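レレンウッド基金 地域の食の記録助成
中間報告書

提出日 2021年9月24日(金)
提出者 ブリマミコ(Brimamico)代表 ハリマ・ユスフ(Halima Yusuf)
事業名 港町の台所ことば 聞き書きと多言語レシピ集の作成

レレンウッド基金(Lellenwood)ご担当の皆さま

朝晩がようやく涼しくなってまいりました。いつも温かいお手紙をくださり、ありがとうございます。前回いただいたお返事に「急がなくてよいので、よい話を聞いてきてください」と書き添えてくださったのを、編集机の横の壁に貼っております。それに甘えたわけではないのですが、この中間報告も当初の予定より少し遅れてのお届けとなりました。まずお詫びを申し上げます。

1 全体の進み具合

この事業は、港のそばに暮らす方々が毎日の台所で使っていることば(料理の名前、道具の呼び方、火加減や塩加減の言い表し方、子どものころに叱られたときの文句まで)を聞き取り、もとの言語と日本語の両方で読めるレシピ集にまとめるものです。申請のときには、カードを1000枚集めますと元気よく書いてしまいました。書いた本人も少々不安だったのですが、昨日の時点で986枚になりました。ここでいうカードとは、ことば一つにつき一枚、誰がどんな場面で使うのかを書き留めた手書きのもので、同じ単語でも家によって意味が違えば別のカードにしています。

聞き取りに応じてくださったご家庭は37軒です。春のうちは直接お宅にうかがうのがむずかしく、ほとんどが電話になりました。電話の聞き取りは味気ないだろうと思っておりましたが、受話器を肩にはさんだまま玉ねぎを炒め始める方がいらして、「ほら、今の音、これをうちでは雨が来たって言うんです」と教えてくださいました。油のはぜる音を雨にたとえる言い方は、そのあと別のお宅でも出てきました。ご出身の国も言葉も違うお二人ですので、私どもの間ではしばらくこの話で持ちきりでした。

7月に入ってからは、窓を開け放せる集会所の調理室をお借りして、少人数で集まる会を始めました。一度に来ていただくのは二家族まで、食べるのは持ち帰ってから、という決まりにしております。作った料理をその場で一緒に味わえないのはやはり残念で、皆さん蓋を閉める前に長いこと鍋をのぞきこんでおられます。

2 聞き取りの中身について

集まったことばを並べてみますと、料理名よりも加減を表すことばのほうがずっと多くなりました。申請書では料理名を中心に章を立てる計画でしたので、ここが一番大きな変更点になります。

たとえば塩の量です。「指三本」「鳥の餌くらい」「義理の母が来る日の量」など、本に書いてあるような分量はまず出てきません。最後の「義理の母が来る日の量」は少なめという意味だそうで、普段はもっとしっかり塩をきかせるのだけれど、お義母さまの血圧を気づかってのことだと後からうかがいました。初めにこちらが勝手に「見栄を張って多めに入れる」と解釈してカードに書いてしまい、確認の電話で大笑いされました。この一件以来、書いたカードは必ずご本人に読み上げて確かめることにしています。手間は倍になりましたが、直しが入ったカードは思いのほか多く、やってよかったと感じております。

火加減では、弱火のことを「眠っている火」と呼ぶお宅がありました。おもしろいのは、そのお宅では強火のほうに決まった呼び名がなく、ただ火と言うのだそうです。お父さまが漁に出ておられた方からは、煮魚の煮汁が落とし蓋の縁まで上がってくる状態を「満ち潮」と呼ぶと聞きました。こちらは潮の満ち引きのように一度上がったら必ず下げるのが作法で、上がったままにしておくと「浜が腐る」と言われたそうです。

魚の話は、港町らしくたいへん豊かです。うろこを引く向き、はらわたを出すときの指の入れ方、頭を落とすか残すか、ひとつひとつに家の言い分があります。とくに頭については意見が割れました。頭をつけたまま皿にのせないと魚に失礼だという方もいれば、目が合うので子どもが食べないとおっしゃる方もいて、二家族の会がそのまま一時間ほど魚の頭の話で終わってしまった日もありました。予定していた豆料理の聞き取りはまるごと次回に回しました。

道具の呼び方では、まな板と包丁をひと組の夫婦に見立てる言い方が複数のお宅から出ました。どちらが夫でどちらが妻かはお宅ごとに違い、理由をうかがうとご家庭の事情に話が及びそうでしたので、そのあたりは無理にお聞きしないようにしております。

3 協力先との仕事

翻訳と組版をお願いしているフヴィア(Fuvia)さんには、ひとかたならぬお世話になっております。右から左に書く文字と縦書きの日本語を同じ見開きに置くという、こちらの欲ばりなお願いに、試し刷りを何度も重ねて付き合ってくださいました。最初の試し刷りでは注の番号の順番が左右で食い違い、読んでいるうちにどこにいるのかわからなくなるという声がありました。今の案では番号をやめ、ことばそのものを小さく欄外に繰り返す形にしています。見本は67ページまで組み上がりましたので、そのうち読みやすい章を選んで別便でお送りいたします。紙の色が少し黄みがかっているのは見本だからで、本番は白い紙になる予定です。

喫茶と惣菜のお店チン(Trình)さんには、聞き取りの入口としてお力添えをいただいています。私どもが「お話を聞かせてください」とお願いに回っても、たいていの方は「たいした料理はしていないから」と遠慮なさいます。ところがお店のカウンターで店主さんが一言かけてくださると、そこから話が始まってしまうのです。お店では、カードから選んだことばを週替わりで品書きの脇に貼ってくださっていて、「うちではそう言わない」というお客さんの声がまた新しいカードになっています。うれしい循環ですが、その場でメモを取れる人がいつもいるわけではないので、お店に小さな帳面を置かせていただきました。最初の帳面はコーヒーの染みでだいぶ読みにくくなっており、ただいま清書しているところです。

4 うまくいっていないこと

よいことばかり並べてもいけませんので、困っている点も書いておきます。

ひとつは、録音の文字起こしの遅れです。聞き取りが夏に重なったため、起こしの作業が追いつかず、今も手つかずの録音が残っています。台所での録音は換気扇と水の音が大きく、肝心のことばが聞き取れないところもあります。調理室の会では火をつける前に一度、手順を口で話していただくようにしました。それでも本当におもしろいことばは火がついてからぽろりと出るもので、なかなか思いどおりにはまいりません。

もうひとつは、若い方の参加が少ないことです。中学生や高校生にとって、家の台所のことばを人前で話すのは気恥ずかしいものらしく、お母さまに連れられて来ても隅で携帯電話をさわっている、ということがよくあります。ある日、そうした一人が帰りぎわに、祖母の言い間違いだと思っていたことばがほかの家でも使われていて驚いた、と話してくれました。無理に輪に入れなくても聞いてはいるのだと知り、少し気が楽になりました。秋からは、お子さんたちが家で一つだけことばを拾ってくる宿題形式も試してみるつもりです。宿題という呼び名は不評でしたので、名前は考え直します。

それから、これは相談に近いのですが、ご高齢の方がお話しくださったことばの中には、もうご本人しか使っていないものがあります。発音を文字だけで残すのは心もとなく、できれば音声も一緒に聞けるようにしたいと考えております。ご家族の承諾の取り方も含めて、ほかの助成先で似た例がございましたら、ぜひ教えていただけないでしょうか。

5 予算について

詳しい表は別紙のとおりです。交通費が電話での聞き取りに変わった分だけ余り、その一方で通話料と調理室の使用料が予定を上回りました。差し引きではほぼ計画どおりに収まっております。謝礼は現金を受け取らない方が多く、お米や油でお渡ししたものがあります。領収書の費目が「食材」となっているのはそのためで、調理の会で使った食材とは分けて綴じました。

一点、費目の変更をお願いしたいものがあります。展示用のパネル代としていただいた分を、レシピ集の増刷にあてることをお認めいただけますでしょうか。展示を予定していた会場の見通しが立たず、話し手の皆さまに一冊ずつお渡しするだけでも足りなくなりそうなのです。ご親戚に送りたいので余分にほしい、という声もすでにいくつも届いております。

6 これからの予定

秋のあいだは、文字起こしと確認の電話に力を注ぎます。新しい聞き取りは、すでにお約束している方を除いていったんお休みします。と申しましても、カードの目標まであと少しですので、チンさんの帳面からきっと埋まってしまうだろうと楽観しております。

章立ては、先ほど書きましたように料理名を中心とするのをやめ、「火」「塩」「音」「待つ」「切る」といった動きや加減ごとにまとめ直しています。「待つ」の章が思いのほか長くなりました。豆がふくらむのを待つ、生地が休むのを待つ、帰りの遅い家族を待つ、どれも台所のことばとして別々の言い方があり、どこまでを料理の話とするか編集の席で意見が分かれています。私は家族を待つことばも入れたいと思っておりますが、少し長く書きすぎる癖があると皆に言われておりますので、ここはよく話し合って決めます。

「切る」の章は反対に原稿が薄く、あと何軒か聞き足したいところです。野菜の切り方は名前がよく集まりましたのに、魚やパンになると、皆さん手つきで見せてくださるばかりで口では説明なさいません。「こう、すっと」「あとは魚が教えてくれる」といったところで止まってしまいます。
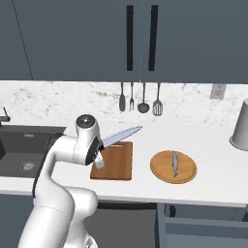
そこで次の会では、片方のご家族が手順を口で言い、もう片方のご家族がそのとおりに手を動かす、というやり方を考えております。見せることができなければ、いやでもことばが出てくるでしょう。思いつきをチンさんの店主さんに話しましたら、夫婦げんかになるから組み合わせだけは気をつけなさいと言われました。日取りが決まりましたらお知らせいたしますので、お近くにお越しの折にはどうぞお立ち寄りください。別紙の予算表と、費目変更の願い書を同封いたします。

ハリマ・ユスフ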